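Tostmont Fruit Box – Frequently Asked Questions

Updated in October by Viola Dal Bello

We collected on this page the questions that arrive most often from our members. If your question is missing, please write to Jovita at the pick-up desk and she will answer in one or two days.

How does the fruit box work?

You sign up for a season of 12 boxes. Each box is packed in the morning and is ready for you from 4 p.m. You can choose the small mixed box or the family box. The small box is made for one or two persons, and most of our members who live in an apartment take this one.

Can I choose what is inside?

Only in part. You can tell us two things that you do not want to receive, and we will replace them with something else of the same value. We cannot make a fully personal box, because we buy from 13 growers and the harvest is different each time.

Should I wash the fruit when I come home?

Please wash it just before you eat it. Fruit that goes wet into a bowl or a drawer gets mold faster. If there is soil on something, brush it off with a dry cloth and leave the washing for later.

How do I sort the box at home?

Put everything out on a soft surface first, for example a folded towel or a blanket. On a hard table the round things roll and fall, and a bruised mandarin will spoil the others. Then make groups: what to eat today, what can wait on a plate, and what goes to the refrigerator.
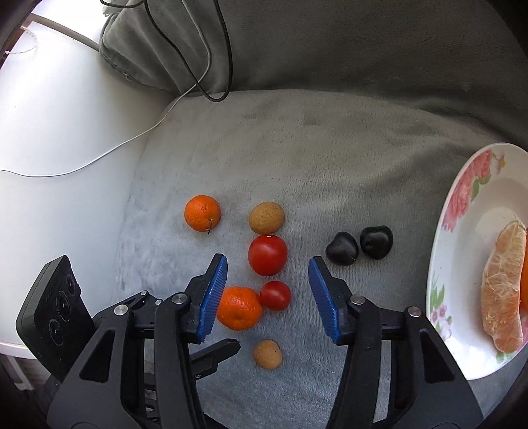
Do mandarins need to be in the refrigerator?

For the first few days they are fine in a cool room, away from the sun. If you want to keep them for longer, the vegetable drawer is better. Take them out one hour before eating – the taste is much fuller when they are not cold.

Can I keep potatoes together with the fruit?

It is better to keep them separate. Potatoes like a dark and dry place, and near ripe fruit they can start to sprout. A paper bag in a low cupboard is enough. Do not use a plastic bag.

What about cherry tomatoes?

We keep them at room temperature until they are fully red. After this you can put them in the refrigerator for some days, but the skin becomes a little tough.

Is it a problem to put different fruits on one plate?

For one or two days it is no problem. Use a wide plate and make only one layer, so the air can pass and you see quickly if something becomes soft. Peeled citrus is different: eat it the same day, or cover it and put it in the refrigerator.

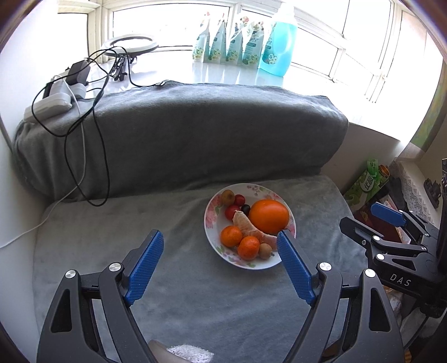
Mixed fruit on a flowered plate, with two mandarins and a piece of peeled citrus.

Something in my box was damaged. What should I do?

Write to us before noon of the next day and tell us your box number. Hryhorii will put a credit on your account. You do not need to bring the fruit back.

Can I pause my box when I travel?

Yes, up to three times in one season. Tell us two days before the pick-up. The paused boxes are added at the end, so you do not lose them.

Where do I return the empty box?

At the same desk where you received it, folded flat if possible. We have 108 boxes in use at the moment, and when many stay at home we have difficulty with the packing.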